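Trying two controllers and two grippers in the same living room

April
by Muthoni Khaemba
3 comments | 40 shares

I had been putting this off because the last comparison I did ate most of a month. That one was on real hardware, on a bench, with a Morer parallel gripper that needed its fingers re-glued every other evening. This time I did everything in simulation. It is a rendered apartment, a mobile base, one arm, and a camera whose view I can read out at any point in a run. No glue.

The question was simple enough. I have two arm controllers I like. One is Taltell, which plans the whole reach before anything moves. The other is one I have been calling Jitaru, after Maricica Jitaru, who wrote it and who never gave it a name of its own. Hers looks at the camera all the way in and keeps correcting. I also have two gripper models, the Morer with its two flat fingers and a softer three-finger one from Grasavness. That makes four combinations, and I wanted to know which one to carry over to the real arm.

I ran 1,397 attempts in total. After throwing out the ones where the base got stuck before the arm had a chance to do anything, I had 1,222 left. All the numbers I talk about come from those. The stuck ones are a driving problem and I will deal with them another time.

The living room is the one I used for most of the tuning. It has a decent stretch of open floor between the side table and the sofa, and that matters more than I expected when the base is turning. 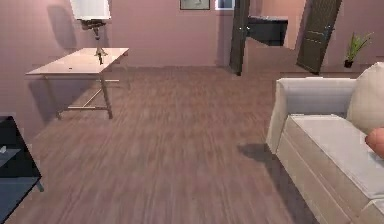 The first thing I had to fix was the camera rate. I was saving views while the base was still moving, and Jitaru was trying to steer from smeared floorboards. Small things on a tabletop come down to a few dark pixels from across a room anyway, so any blur on top of that hurts. I added a short wait after each base move — half a second of simulated time — and the controller stopped chasing things that were not there.

Taltell did not care about the blur nearly as much. It takes one good look when the base has parked and then commits. If that look is good, the reach is smooth and quick. If it is off by a finger width, the arm goes to the wrong place with total confidence and closes on air. I watched it do that a lot in the first evening and ended up moving the camera mount higher and tilting it down more. It was an easy change and I should have made it before starting.

The higher mount gave me a new problem. From up there the arm has to come down past the edge of whatever furniture is in the way, and sofas are wide. Both controllers use the same model of the arm, so both of them inherited the same bad elbow angle. I wrote to Maricica about it and she sent back a one-line change to the resting pose. It worked, and I have left it in for both controllers to keep things fair.

Sofa targets were where the grippers really came apart from each other. I picked two kinds of object for that part, a bolster pillow and a closed laptop. A bolster is round and thick and wants to roll. A laptop is flat and gives you almost no edge to get hold of.
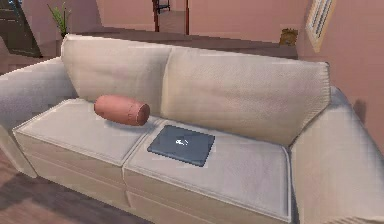 With the Morer, the bolster was a matter of opening wide and coming straight down over the short way. When the fingers were lined up with it, fine. When they were turned even a little, one finger landed on top and pushed it along the cushion. The Grasavness hand was more forgiving. Three fingers will settle around a cylinder even if you come in crooked, and I saw fewer shoves and more lifts.

The laptop went the other way. The Morer can get a thin finger under a lid edge if the controller is patient, and Jitaru is patient. It creeps in, checks, creeps in again. The Grasavness fingers are too fat at the tips for that and mostly slid over the top. I tried a sideways scoop that pushes the laptop toward the edge of the seat and grabs it where it sticks out. It did work sometimes, but I would not want to do it with my own laptop.

A word on cushions. The simulated ones do not sink. A real cushion gives when you press on it, and that would help the finger get under a flat thing, or it might make it worse by letting the laptop tip. I don't know which. I am not reading too much into the sofa results for that reason.

Tabletops were more even. The side table is firm, it is a comfortable height for the arm, and there is floor on more than one side of it to park the base. The trouble there is the lamp. Anything small that stands close to the lamp base has to be approached from the front, and the Grasavness hand needs room for its third finger. I ended up adding a rule that turns the wrist so the odd finger faces away from the lamp. Taltell accepts that kind of rule easily. In Jitaru I had to put it in two places, and I got it wrong the first time.

The other thing I kept running into was how dark small objects look near shadows. I lowered the detection threshold to pick them up and then got false hits all over the black media stand, where the reflections look like edges. In the end I kept the lower threshold and masked out the stand, which is a cheat. A proper fix would use depth as well.
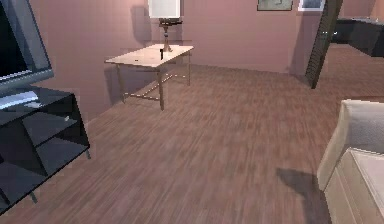 What I am using for now

Jitaru with the Morer gripper is going onto the real arm first. It is the slowest of the four combinations by a good margin, but it misses in small ways that it can recover from. Taltell with the Grasavness hand was the best on round things and I would pick it if pillows and cups were all I had to move.

The two mixed pairs were in between. Taltell with the Morer is quick and brittle. Jitaru with the Grasavness hand is all right, though the constant small corrections and the soft fingers seem to argue with each other, and I saw some wobble on the way up that I have not tracked down.

Settings, for anyone who asked last time: same resting pose for all four, camera on the high mount, half-second wait after every base move, wrist rule on for the three-finger hand only. I reset the arm between attempts and left the furniture where it was.

Next is the kitchen, and after that I have to go back and look at why the base gets stuck. I have a suspicion about the open doors.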